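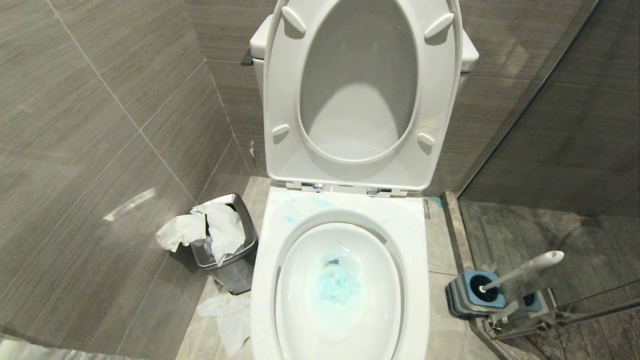
Jedtonからは、見積比較の前に現場側の点検項目を確定してほしい、機種の議論はその後でよい、との意見が返ってきている。本票はこれを受けて項目順を入れ替えた改訂版である。

清掃ロボット導入前点検票(客室トイレ・シャワー併設型)
対象施設:Harkcombe
候補機:Lorente、Rosdale
記入時期:6月

1. 進入経路
床のタイル目地と段差:要確認
シャワー区画との境に石の見切りあり。高さは未測定。走行部の仕様と照合するまで、台車型の発注は保留とする。

2. 便器周辺の作業空間
側方の余裕:条件付き可
便器の左脇にごみ箱、右側にブラシ立て。定位置を決めて図面に記入すること。移動を前提とする場合、その作業時間は人件費側に計上する。

3. 便座・ふたの開閉
要確認
開いた状態での作業のみを見積範囲とするか、開閉動作も含めるか。Lorenteは開閉を別オプション扱いとしており、総額の比較時に条件をそろえる必要がある。

4. 汚れの検出
要試験
白い陶器面に淡い青色の筋が残る例を試験対象に加える。照明の反射との判別可否を報告書に記載させること。
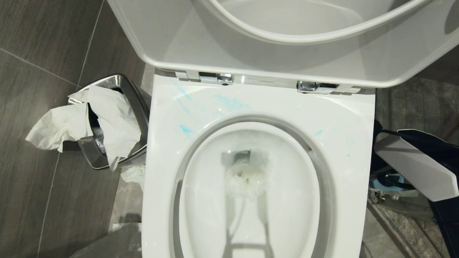

図2 便器リム上面の青色の付着。左から中央にかけて分布。

5. 床上の紙ごみ
不可(現仕様)
ごみ箱から紙があふれ、床にも落ちている状態では、両候補機とも標準仕様の対象外。回収を人手で行うか、把持機能を追加するかを予算案に併記する。

6. ガラス仕切りの認識
要試験
透明面に対する距離センサーの誤検知を確認する。反射の条件を変えて8回実施し、接触が1回でもあれば不合格。

7. 薬剤と防水
要確認
使用洗剤の品名と希釈条件を購買担当から両社へ通知済み。Rosdaleの回答待ち。手先部の防水等級は書面で受領すること。

8. 費用
本体の上限:3,000千円
設置・教育費の上限:1,000千円
年間消耗品費:473千円(Lorente提示額。手袋部とブラシの交換を含む)
保守契約は上記に含まない。Rosdaleの消耗品費は内訳がなく、比較表では空欄とした。

判定:条件付きで試験導入へ進む。項目1および7の書面がそろうまで発注書は発行しない。項目5の費用区分は次回改訂で記入。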